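What the back row hears: dialogue, loudness and the neighbourhood cinema

Complaints about inaudible speech have followed films from the multiplex to the single screen. Much of the cause lies in the room.
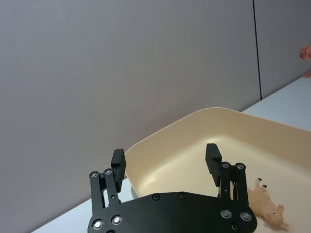
Pei-shan Tai
Technical correspondent, exhibition and sound

Feb 7, 2019

The Clelden is a single-screen cinema with 681 seats, a shallow balcony and a manager's notebook in which complaints are entered by hand. Over one winter season the most common entry concerned dialogue. Patrons could hear that somebody was speaking and could not tell what was said. Picture, heating and the price of coffee came some way behind.

The usual explanation is that actors mumble. It has some truth in it. Location sound is now recorded with small microphones hidden in clothing, performances are quieter than they were when a boom had to pick them up across a set, and directors who have heard a line two hundred times in the edit no longer need to hear it clearly in order to understand it. A viewer has one attempt.

But the same print, or now the same file, is understood without difficulty in one auditorium and not in another. The Cerkus, a four-screen house on the other side of the river, ran the same period drama in the same fortnight as the Clelden and logged no complaints at all. Its second screen seats far fewer people and was built in the nineties, with absorbent panels on the side walls and a carpet that continues up the rear one. The Clelden has painted plaster.

Speech is carried by consonants, and consonants are short and weak. Most of the energy that separates an S from an F lies well above 1000 Hz, where seats, coats and people absorb it readily and where an ageing loudspeaker loses output first. The vowels, lower and stronger, linger in a reflective room and cover the next consonant before it has arrived. Turning the volume up raises both. The result is a louder version of the same blur, with an unpleasantly loud car chase to follow.

Then there is the fader. A film is mixed at a fixed reference level, marked 7 on the processor in most projection rooms. Very few cinemas play at 7. Trailers and advertisements are often mixed hot, somebody complains, the fader goes down to 5 or lower, and it stays there when the feature starts. Dialogue mixed to sit comfortably at 7 is then well below the level its mixer intended. The mixers know this and have begun to push speech upwards in compensation, so that a film played correctly is too loud, and the fader comes down again.

At the Clelden I sat through the same reel four times with the projectionist: in the stalls, under the balcony overhang, in the front row of the balcony and in the back row of it. The empty house was at its most reverberant, and this should be borne in mind. Under the overhang the centre channel was dull but intelligible. At the front of the balcony it was good. In the back row, close to bare plaster, a whispered conversation in the second scene could not be followed by either of us, and the projectionist had by then seen the film 11 times.

The measurements agreed. The centre loudspeaker was down markedly at the top of its range, and its horn was aimed at a point in the stalls, where it had presumably been aimed when the balcony was closed to the public. Tilting it upwards took a morning. Replacing the high-frequency driver took another, and the processor was then re-equalised using an average of several microphone positions, two of them upstairs. The previous calibration had used one.

The plaster is a harder matter. The building is protected, and the moulded frieze along both walls may not be covered. A proposal by Beltent, a firm of acoustic contractors, puts fabric-faced panels below the frieze and on the rear wall only, each 60 mm thick with an air gap behind. It should shorten the reverberation in the range that matters to speech. It will do little in the bass, and a film with a heavy score will continue to sound like a film in a large old hall. Some of the regulars prefer it that way. Work is pencilled in for June, when the house is quiet.

Subtitled screenings have been suggested as an alternative, and the Clelden runs one a week. Attendance is better than the manager expected, and only a part of it comes from people with hearing loss. As a service this deserves to continue. As a remedy for a badly aimed loudspeaker it is an odd one – the audience reads what the room has failed to deliver, and the fault stays where it was.

Entries in the notebook have thinned since the driver was changed. The most recent concerns the draught from the left-hand exit.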